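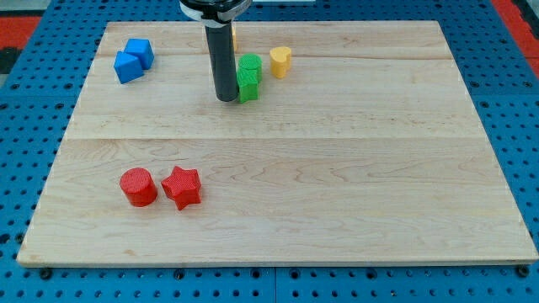 Tiempo de lectura: 1 minuto

Imprimir | Enviar por correo

¿Puede una máquina recoger la mesa? Informe del proyecto Zunach
11 de junio de 2025

Elegimos ordenar piezas por color como versión reducida de una tarea de casa: guardar juguetes o separar cubiertos. Sobre el tablero de madera hay cubos azules, un cilindro y una estrella rojos, piezas verdes y un corazón amarillo.

Hicimos 37 intentos con cinco piezas cada uno. En 15 se completó la tarea sin ayuda. El fallo más común fue el agarre de la estrella, que giraba al cerrarse los dedos. Una persona tarda unos segundos; nuestro sistema, aproximadamente cinco minutos.

Para el almacén de Tesville, que nos planteó el caso, todavía no compensa. Queda pendiente repetir las pruebas con objetos blandos.

Relacionados
- Doblar toallas: primeras pruebas en Vedlow
- Reponer estantes, visita a Ó Riain
- Calibrar la cámara paso a paso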